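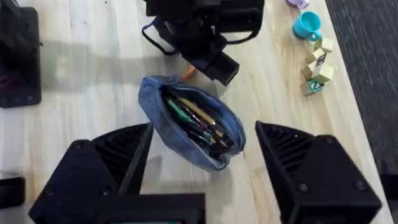
Oiling a timber benchtop: how often?

rgounder
Moved into a rental in Gamside with a blond timber benchtop in the kitchen. The agent says oil it every 3 months. The previous tenant left a note saying once a year. Who's right? There's a grey patch near the sink, if that matters.

eifion_ll
Once a year is fine if you wipe up spills. I use plain mineral oil from the chemist, nothing fancy. Every 3 months is what the oil companies want you to do.

valfuentealba
Disagree. Mine is next to the stove and dries out fast. I do it every second month in summer and once over winter. Put a few drops of water on it. If they soak in, it needs oil.

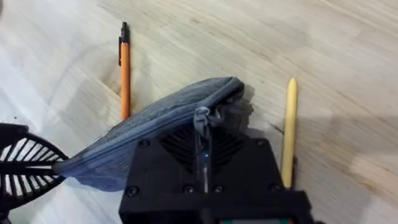
Orange pen and grey denim pouch on the timber.

eifion_ll
Every second month sounds like a lot of oil. Doesn't it go sticky?

valfuentealba
Only if you don't wipe off the excess. Leave it 20 minutes, then rub it back with an old T-shirt.

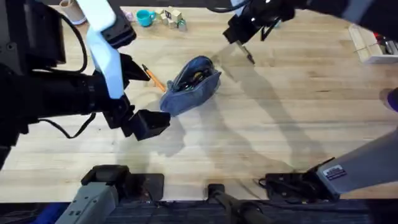 I should add that I gave up on linseed. It took almost 9 days to stop smelling and my flatmate complained the whole time.

hrefna_s
The grey patch does matter. That's usually water getting under the finish. Sand it lightly with 400 grit and see if it lifts before you put any oil on. If it goes black, ask the agent before you touch it.

rgounder
Thanks. I tried the water drops and they soaked straight in by the sink, but not at the other end. Can I just oil one end?

eifion_ll
You can, but the colour won't match. Do the lot.

hrefna_s
I'd do the sink end first and leave the rest until November. Colour evens out in my experience.
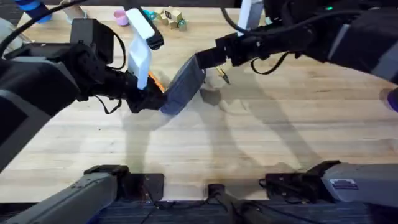 Filed under: Home & Garden > Kitchens > Benchtops

l_craciun
Is anyone using Rostel hardwax on theirs? Wondering if it goes over old mineral oil or if I have to strip it first.

valfuentealba
Strip it first. Mine peeled near the tap.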